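College sets out plan for robot equipment over next two years

Drurholm Technical College has published its equipment plan for the robotics teaching workshop at its Nivley site, following a review which began in March and was approved by the Board of Governors in July. The plan covers the replacement of worn parts, the purchase of grippers and spare cables, and the terms on which the college will consider a further arm at a later date.

The review was led by Zoia Pavliuk, Head of Engineering Resources. Her report asks the college to move away from buying equipment when a course leader makes a request, and to agree a single list each year before the start of the autumn term. Departments were consulted in the spring and 2 open meetings were held, one at Nivley and one at the Hinton building.

According to the report, the workshop's present exercises are modest in scale. Most take place on a table top and use cups and small cubes, which a student must program an arm to approach, pick up and set down. The report notes that objects of this kind cost very little and can be replaced from any household shop, and that nearly all of the real expense lies in the arm, the gripper, the mounting and the cabling.

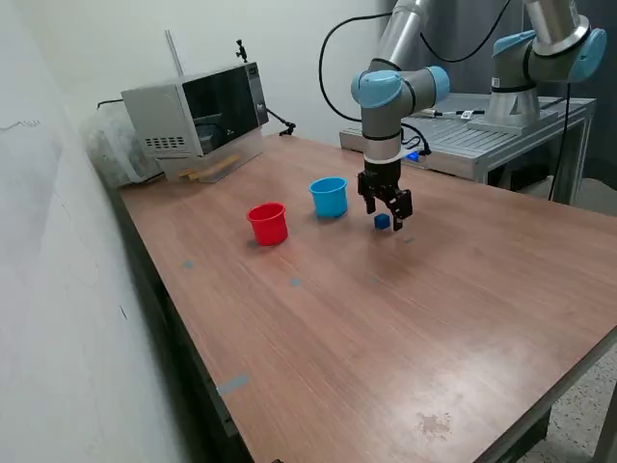 What will be bought

The first purchases will be made in the autumn term. Grippers are to be treated as consumable items from now on, with a replacement allowance set aside every year. In the past they were entered as part of the arm itself, and this meant that a worn finger or a loose linkage had to wait for a decision on capital spending. The report describes this arrangement as "slow for staff and unfair to students whose assessment falls in the wrong month".

Spare two-finger grippers will be held in the stores at Nivley, together with fingertips, screws and a full set of connecting cables for each type of arm in use. Cables receive a section of their own in the report. The review recorded more than 427 hours of lost workshop time over the last academic year, and a large share of this was put down to faults in cables and connectors. Staff have asked for longer cable runs and for proper fixings along the arm, and both requests have been accepted.

The college has also agreed to buy further mounting plates and slotted aluminium sections, so that platforms can be altered by technicians on site. Until now this work has been sent out to Fitzgerald, the college's fabrication supplier, at a fixed charge of £658 for each job. Fitzgerald will continue to carry out larger alterations and the yearly safety inspection.

What has been put back

Three items in the draft list have been held over to the second year of the plan. The largest is the further arm, which had been requested by the evening programme. Governors took the view that the case for it was sound but that the running costs had not been set out in full. The department has been invited to return with figures for servicing, insurance, software licences and technician time.

The other items are a set of fixed guards for open days and new flooring for the smaller of the two preparation rooms at Hinton. The guards are expected to go ahead if the college's bid for regional skills funding is successful. A decision on that bid is due in the spring.

Ms Pavliuk said that the order of the list had been the hardest part of the work. "Every department could show a need, and each of those needs was real," she said. "We asked people to tell us what stops a lesson. When a lesson stops, it is usually for want of a small part, and we had no proper way of paying for small parts. The new list begins there."

She added that course leaders had been asked to record how each station is used before making further requests. The report gives the cup and cube exercise as its main example. It is simple to lay out – a table, an arm and a handful of coloured objects – and the same task can be made harder by changing the number of cubes or their spacing. For this reason the review found no need for special training objects, which had been priced by an outside supplier and were removed from the draft at an early stage.

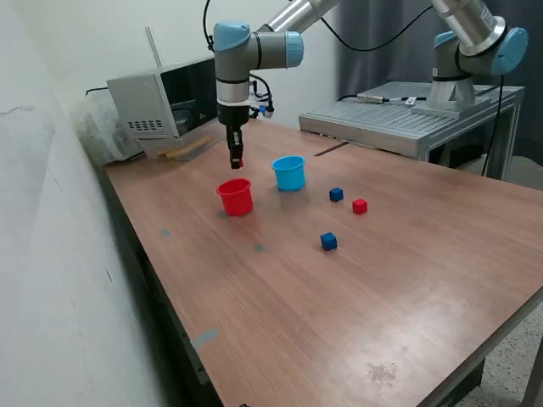 Tables and other furniture will continue to be met from the general estates budget. The review considered whether purpose-built benches should be bought for the workshop and decided against it. Ordinary tables were judged suitable for the work, provided that their positions are marked out and checked at the start of each session. Tape remains the approved method for marking table tops, and technicians have been asked to renew it at the beginning of every half term.

Timetable and responsibilities

Orders for grippers, fingertips and cables will be placed first and delivery is expected before the half-term break. Aluminium sections and mounting plates will follow. Course leaders should not place separate orders for any of these items, as prices have been agreed for the college as a whole. Existing orders already approved under the old procedure will be honoured.

Responsibility for the stores list will pass to the technician team at Nivley, who will report stock levels to the Head of Engineering Resources at the end of each term. Requests for new equipment will be considered once a year. Urgent requests arising from a breakdown may be made at any time and will receive a reply within 3 working days.

Students whose assessed work was delayed by equipment faults in the last academic year have been written to separately. The college has confirmed that workshop fees will not rise as a result of the plan, and that evening bookings at Nivley will run as normal while new parts are being fitted.

Printed copies of the report may be consulted at the Nivley and Hinton reception desks between 9 am and 4.30 pm during term time. Comments from staff and students should be sent to the Engineering Resources office, marked "equipment plan". A first report on spending will be presented to governors at their spring meeting.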